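Carnet d'atelier, juillet, page 2
Sujet : émail blanc cendre, lot Peltero

Repris ce matin à 8 h 30 les essais sur le blanc cendre. Le dernier lot de feldspath Peltero ne réagit pas comme l'ancien : l'émail fige plus tôt sur le rebord et retire autour des filets peints. Avant de toucher à la recette, je voulais savoir si le problème vient de la matière ou de la pose.

Bouillie pesée à part, tamisée deux fois. Lot d'émail sec : 1618 g. Eau ajoutée petit à petit, densité ramenée à ce qu'on a d'habitude pour le trempage. Elle épaissit vite au repos, il faut remuer entre chaque pièce. Une pincée de sel d'Epsom dans le seau du fond, rien dans l'autre, pour comparer.

20 tessons préparés, même terre Rocha, biscuit de la fournée de juin. Moitié trempés, moitié au pinceau. Les numéros sont sous les tessons, à l'oxyde de fer, pas au crayon : la dernière fois le crayon est parti au four et on a perdu toute la série Inach.

Trempage : trois secondes, on égoutte sur la tranche, on ne secoue pas. Pinceau : trois couches croisées, séchage complet entre chaque. Celui qui fait les couches du soir regarde la surface à la lampe rasante avant d'enfourner. S'il y a des craquelures dans l'émail cru, frotter au doigt, sinon ça retire à coup sûr.

Sur les tessons avec filet bleu, j'ai posé le décor sous émail pour les pairs et sur émail cru pour les impairs. La première méthode est plus longue mais le trait reste net. Sur émail cru le pinceau accroche, il faut charger davantage et le bleu file un peu.

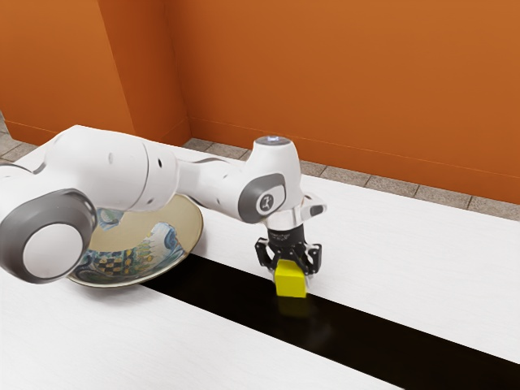 Enfourné dans le petit Wuretti à 17 h. Montée lente jusqu'à 631 °C, évent ouvert, puis fermeture et montée normale. Palier en haut comme d'habitude, refroidissement porte fermée. Cône témoin devant et derrière, le thermocouple du fond me paraît toujours paresseux.

À faire demain :
- ne pas ouvrir avant la fin de matinée
- relever les deux cônes et noter l'écart
- peser ce qui reste du seau sans sel, il en reste presque 2 kg avec l'eau
- étiqueter le sac Peltero entamé, on le confond avec l'ancien

Si les tessons trempés retirent aussi, je baisse le kaolin cru et j'en passe une partie en calciné. Si seuls ceux au pinceau retirent, on garde la recette et on revoit la gomme. Pas d'assiettes de commande dans ce blanc d'ici là. La grille de mélange est dans le classeur vert, deuxième intercalaire.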